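Prekus Zip Storage Pouches, Set of 50

Item 324. Sold by Ustent Home Supply.

Clear zip pouches for the small things that end up loose in a drawer, a suitcase or the bottom of a bag. Each pouch has a flat base, a double track closure and a white strip for writing on with a ballpoint or marker. The set comes in 2 sizes, packed together in a cardboard sleeve.

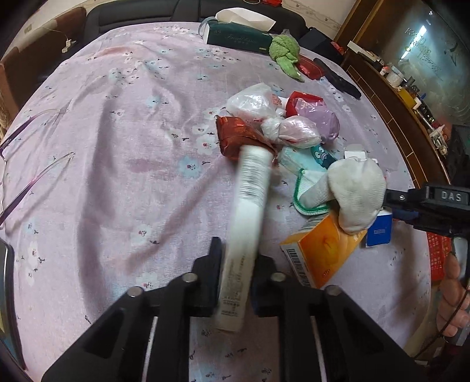 SURNBRIDGE, June 16, 2026

The Prekus set is back in stock at our Surnbridge warehouse. The closure is the new version introduced in February, with a wider grip edge. Pouches from older sets can be mixed with these, and the sizes have not changed.

Small pouch: fits blister strips, bandages, hair ties, coins, spare buttons.
Large pouch: fits travel toiletries, charging cables, a folded washcloth.

Pouches can be rinsed with cool water and air dried. Do not microwave, iron or put in the dishwasher. They are not child resistant and should not be used as the only storage for medicine in a home with small children.

Labels

The writing strip takes one short line. For longer information, use the Amin card insert (sold separately, item 379), which slides into the back of the large pouch.

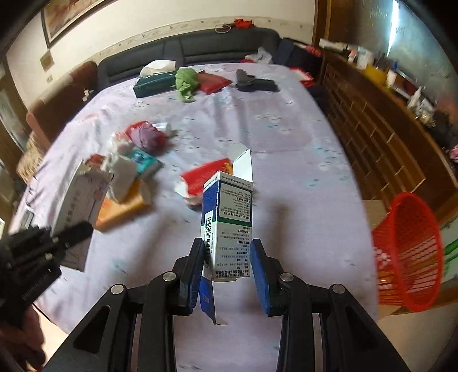 Medicine should stay in its original packaging wherever there is room for it. The large pouch is deep enough for most small cartons laid flat. A carton's printed text and barcode label, like those on the white and blue medicine box, can be read through the clear side. If you have to fold a leaflet to get the carton closed, put the leaflet in first, behind the carton. Cartons that are too tall should go in a Prekus drawer tray.

Shipping and returns

Orders ship from Surnbridge. Unopened sets can be returned for a full refund. Opened sets can be exchanged if a closure is faulty; please include the cardboard sleeve, as the batch code is printed inside the flap.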